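Cleaning deep recesses in matte cream plastic without leaving shiny spots

gravelpath
Posted 7/7/23

I have a few molded plastic pieces from Kandeven, all in a cream color with a matte finish. The flat parts wipe clean with a damp cloth. The trouble is the hollows. Dust gets down in them and turns into a gray film, and a cloth over my finger only reaches partway. I tried a melamine sponge on the back of one and it took the film off, but it left a patch that shines when the light hits it. Is there a way to get into the deep parts without ruining the finish? And can the shiny patch be fixed? I don't want to paint them.

sidedoor44

Dishwasher, top rack. I do all my plastic stuff that way and never had a problem.

lowtide_repairs

I would skip the dishwasher unless the maker says it's OK. Molded pieces with thin walls can warp on the drying cycle, and the detergent can dull some plastics unevenly.

What works for me is lukewarm water, a drop of dish soap and a soft brush. I use a makeup brush for the loose dust first, with everything dry, then a baby toothbrush with the soapy water. Let the soap sit for 3 minutes before you brush. Rinse, then push a rolled-up corner of a microfiber towel into each hollow and leave it there to soak up the water. If you let it air dry with hard water you get a ring at the bottom.

Stay away from melamine sponges, scouring powder and anything with acetone in it. The Birix spray is fine on flat areas, but it pools in hollows and gets sticky.
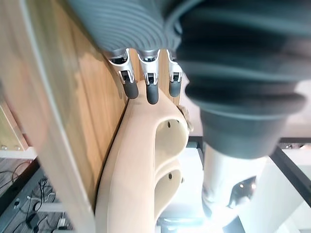 Matte plastic shows rubbing most where the surface curves, so the rim of a hollow is the place to be careful. On a shape like this one, wider at the bottom and narrowing toward the top, with two deep ovals one over the other, I'd clean the upper oval first and finish with the lower one so dirty water doesn't run into a part you already did. Turn the brush in the oval and keep the pressure light – the bristles should do the reaching. Work with a lamp off to one side and you will catch any shine early.

As for the patch you already have, it's polished, so more cleaning won't help. Wet a piece of 3,000 grit paper, make 2 or 3 light passes and look at it dry before you do more. Don't go down to 300, that will leave scratches you can feel. Since yours is on the back, I might just leave it alone.

gravelpath

Toothbrush worked on the first one. Leaving the patch for now – it faces the wall anyway.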